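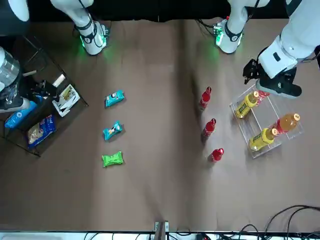
Step 2: Sort the food cupboard by date

Take out one shelf at a time and wipe it down before moving to the next. Check the date on every item. Anything past its 'use by' date must be thrown away. Food past its 'best before' date may still be eaten if the packet is sound – residents should use their own judgement.

Place the items with the earliest dates at the front. Drinks should be stored on the lowest shelf, no more than two deep.

Step 3: Label the shelves

Write the name of each food group on a paper label, some 40 mm wide, and fix it to the shelf edge. Labels are available from the Jarman House office.

Step 4: Keep a list

Pin a list inside the door and update it after each shop. The cupboard should be checked again in November.

Questions may be sent to Yevdokiia Semeniuk, Household Support.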